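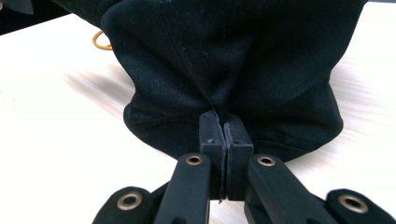

About Kavurham

We make puzzles. Paper ones, mostly, plus a few that involve walking around outdoors, and one long-running weekly puzzle by email that people seem to love and curse in equal measure. If you've ever stayed up too late because a grid of letters was almost making sense, you're our kind of person and we're very glad you found us!

How we got started

Kavurham began with two people at a kitchen table, Vicente Sosa and Dardo Quezada, trying to write a treasure hunt for a friend's birthday. It had 2 endings by accident (Dardo changed a clue and forgot to tell Vicente) and the guests had such a good time arguing about which one was right that they asked for another. The next one had only one ending. It was called Dilwood, it took a whole afternoon to solve, and a version of it still runs every May with new clues and the same terrible map.

Vicente writes most of the word puzzles. Dardo handles logic, ciphers and anything that needs a diagram, and is also the reason our answer sheets are now checked twice before they go out.

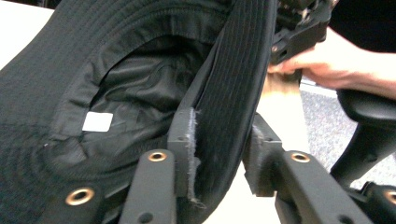 People often ask where the ideas come from, and the best answer we have is that we look at ordinary stuff for longer than is reasonable. A good puzzle has layers, and so do plenty of things you'd walk right past. Take the black bucket hat. The stitching goes around the brim in closely spaced rows, which is already halfway to a spiral cipher, and then there's a small white label sewn to the lining, exactly where a solver would look last. We could get a whole evening out of that!

What we make

Dilwood is our outdoor hunt. You play in teams, you need decent shoes, and phones are allowed for maps but frowned on for everything else.

Gbeho is our puzzle book. It has 99 puzzles in it, arranged so that the answers feed into each other as you go, and a final one at the back that we're still getting letters about. Hints are printed upside down, the old-fashioned way.

Prunness is the weekly email. One puzzle, no prizes, and a solution the following week. We've sent out more than 100 of them, and the early ones are a bit wobbly, but we've left them in the archive anyway – people like seeing how we got better at it. 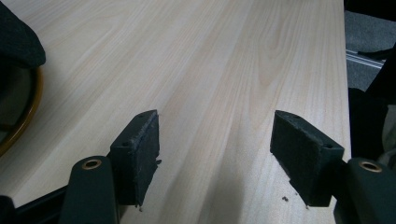

Every puzzle gets tested by people who had nothing to do with writing it, and this is our favorite part of the job. Testers sit down together, we hand out the pages, and then we have to keep quiet, which Vicente finds very hard. You learn so much from watching where eyes go. Some testers spread everything out, some make tidy stacks, and at least one per session stops reading and starts tracing the wood grain on a tabletop, those long curving streaks that close up into narrow ovals, convinced it must be part of the puzzle. (We did think about it. Dardo has sketches.)

Come and play

Our tester list has 200 people on it and there's always room for more. You don't need to be fast and you don't need to be good at crosswords. Beginners are especially welcome, as they find the holes in our instructions before anyone else does. Just write and tell us what kind of puzzles you like, and whether you'd like to test in person or by mail.

We also write hunts for schools, libraries and family parties. Let us know how many players you expect, their ages, and whether you'll be indoors or out.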